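Cotodari to Trial Best-Before Dates in Two Formats on Snack Packs

Cotodari, the regional grocery chain, will change the way dates are printed on its own-label crisps, crackers and nut mixes from September. Packs will carry the date once in plain text, with the month spelled out as three letters, and once in a small two-dimensional code that can be read at the register. The existing linear barcode stays in place for the duration of the trial.

The trial covers 13 product lines and will run in the chain's stores in the Flurnance district before any decision on a wider rollout. Printing and coding are being handled by Janevski, the contract packer that already fills most of the lines involved.

The main problem the chain wants to fix is stock rotation. A linear barcode identifies the product but says nothing about the individual batch, so a register cannot tell a fresh pack from one that is past its date. Staff currently check dates by eye, shelf by shelf, and enter short-dated items by hand. With the date held in the code, the register can stop an expired pack from being sold and apply a markdown to one that is close to its limit.

"Most of the errors we log come from reading the date wrong in the first place," said Dragica Berisha, head of store operations at Cotodari. "A date such as 05/03 can be read two ways, and we buy from packers who use both. Spelling the month out removes that."

Flexible film is harder to code than carton or can. The date on a snack bag is applied by a thermal transfer printer while the film is still flat, just before it is formed into a tube, filled and sealed. Once the bag is inflated the surface curves, and the creases that form near the seals can run through the print. Janevski runs its coders at 300 dots per inch and will keep the two-dimensional code at least 5 millimeters from any seal.

Itziar Arrieta, packaging engineer at Janevski, said the position of the code had taken longer to settle than its content. The first proofs put it beside the back seam, where the film overlaps, and too many packs failed verification after case packing. The current layout moves it to a flat panel with a pale background. A solid light block is printed under the code, as gold and metallic films reflect light back into the scanner and reduce contrast.

Verification will be carried out at two points. Each pack is read by an inline camera directly after printing, and a sample from every shift is read again after it has been boxed and opened. Packs that fail the first check are rejected before filling. If a sample fails the second, the full pallet is held until the cause has been found. 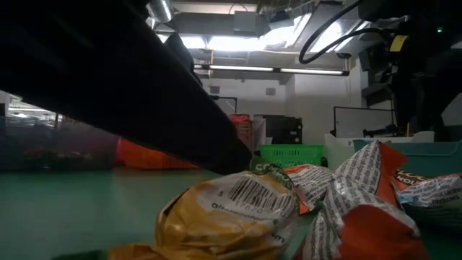 Existing registers need a software update but no new hardware in most locations. Cotodari replaced its laser scanners with imaging models during its last refit, and these can read both types of code. Three stores still use the older units and will be left out of the trial. Where a pack carries both codes, the register is set to use the two-dimensional one and ignore the other, to prevent an item from being charged twice.

Self-checkout is a separate matter. Mirsad Kadrić, who manages register systems for the chain, said a blocked sale will bring up a message asking the customer to wait for assistance, with no price shown. Staff will be able to replace the pack but will not be able to override the block.

Shoppers' group Dravon welcomed the clearer dates but asked for a minimum type height. Its food labeling adviser, Amra Matić, said that text printed in dark ink along the edge of a code panel is often too small to read at arm's length, and that wrinkled film makes it worse. Cotodari said the type on the trial packs will be larger than at present but did not give a figure.

The wording itself does not change. The packs will continue to carry a best-before date, which refers to quality, and not a use-by date, which refers to safety. Old-format packs already in the warehouse will be sold through as normal, and both versions may be found on the same shelf for the first weeks of the trial.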